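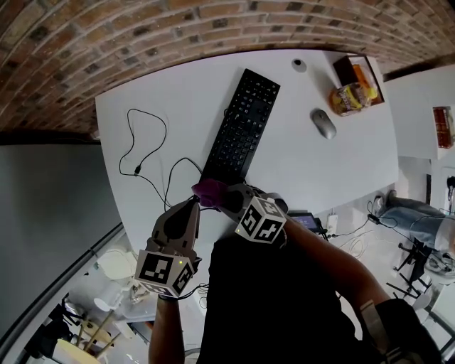 White desk, brick wall, cable everywhere. Snack box top right.

najwa_f
Trying to get my desk under control before January is over. The top is plain white, so every bit of clutter shows, and that thin black cable on the left drives me nuts. It loops all over and then trails down toward the front edge. I want a keyboard and a mouse up there and that's it. Where do you all put your cables?

drovberg30
Velcro ties and a tray screwed under the back edge. I got the Birberg one and it swallowed everything, including a power strip I'd forgotten I owned.

Huia Hoani
Don't screw anything into it yet! Coil the slack, stick one adhesive clip on the back edge and live with it for a week. I put 30 clips on my last desk and peeled nearly all of them off again (and took some of the finish with them, grr).

cernfan811
The cable isn't your problem, it's the full-size keyboard lying on the diagonal. Get a compact one and you've got half a desk back.

najwa_f
I use the number pad all day, so it stays. I can put it straight though, fair enough.

drovberg30
Leave it crooked if your wrists like it. Mine's been at an angle for years.

cernfan811
Then at least move the snack box. An open cardboard box on a desk is just an invitation to toss more stuff in it.

najwa_f
The snacks are staying!! I might give them a nicer box.

Huia Hoani
There's a white shelf on the wall over to the right, with a box on it already. Snacks could go up there and you'd have to stand up to get them. While you're at it, I'd do the cables running along the floor before the one on top. Those are the ones you catch with a chair wheel.

najwa_f
Ok, the floor I had completely stopped seeing. Ordering ties tonight, and maybe that tray later. Does the Birberg need a thick top to screw into?

drovberg30
I'll measure my screws when I get home and post it here.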